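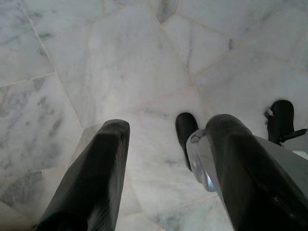 Leitura: 3 min

Perguntas frequentes: regras de operação com braços e garras em ambiente doméstico

Aplica-se às unidades Gradum em sala mobilada. Revisão de março, mantida por Yayra Aidoo. A numeração remete para o procedimento Hirar.

1. Quem pode iniciar uma sessão?
Qualquer operador com a formação de nível 1 registada. O arranque exige duas pessoas no local: uma no comando, outra junto ao botão de paragem. Quem está na paragem não manuseia objetos nem responde a mensagens.

2. O que se verifica antes de ligar?
As almofadas dos dedos, os parafusos acessíveis da garra, os conectores e o percurso dos cabos. Riscos superficiais e rugas no revestimento são aceites. Cortes, descolamento ou material solto na ponta implicam substituição. Resíduos de papel ou de tecido retiram-se com a garra aberta e o acionamento desligado.

3. Qual é a abertura inicial da garra?
52 mm, medidos entre as faces interiores. O valor fica na folha de sessão mesmo quando coincide com o da sessão anterior.

4. O pavimento de pedra polida exige alguma precaução?
Sim. O coeficiente de atrito da base muda com água ou cera. Não se opera antes de o piso secar. As juntas entre lajes irregulares não servem de referência de posição; usa-se sempre a marca de calibração amovível.

5. Como se seguram têxteis e sacos com dois braços?
Um canto superior por garra, com a borda sob tensão mínima. Uma ligeira flecha na borda é admissível. Se o tecido ficar esticado, reduz-se o afastamento entre garras em passos de 5 mm. O limite de força para tecido é 50% do nominal. 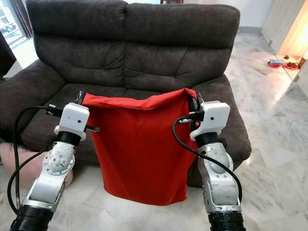
Saco de tecido vermelho seguro pelos dois cantos superiores.

6. E os cabos?
Cada cabo deve descrever um arco livre ao lado do braço respetivo, sem passar entre as garras. Raio mínimo de curvatura: 117 mm. Não se prendem cabos com fita adesiva aos segmentos móveis.

7. Que distância se mantém em relação ao mobiliário?
Para sofás e outras superfícies estofadas, 142 mm entre qualquer ponto do braço e o estofo, exceto quando a tarefa prevê contacto. Tapetes e almofadas de pelo são tratados como obstáculos: as fibras podem entrar nas articulações. Pequenos objetos no chão, fora da área de trabalho, podem ficar onde estão, desde que constem do esboço da sala.

8. A luz natural afeta os sensores?
Pode afetar. Com luz direta de uma janela ou porta envidraçada, repete-se a calibração se a exposição mudar durante a sessão. Correr a cortina a meio de uma tarefa invalida o registo dessa tarefa.

9. Os dedos Barbieri podem substituir os originais?
Só aos pares e com nova calibração de força. Não se misturam dedos de fabricantes diferentes na mesma garra.

10. O modo Loner dispensa a segunda pessoa?
Não. Loner designa a execução sem teleoperação. A regra 1 mantém-se.

11. Como se comunica um desvio?
Pelo formulário H-3, antes do fim do turno, com o número da tarefa e a posição dos braços no momento da paragem. Etornam Essien decide se a sessão é repetida. Os desvios de força e os de percurso de cabos vão em formulários separados.

Partilhas: 14
Comentários (2)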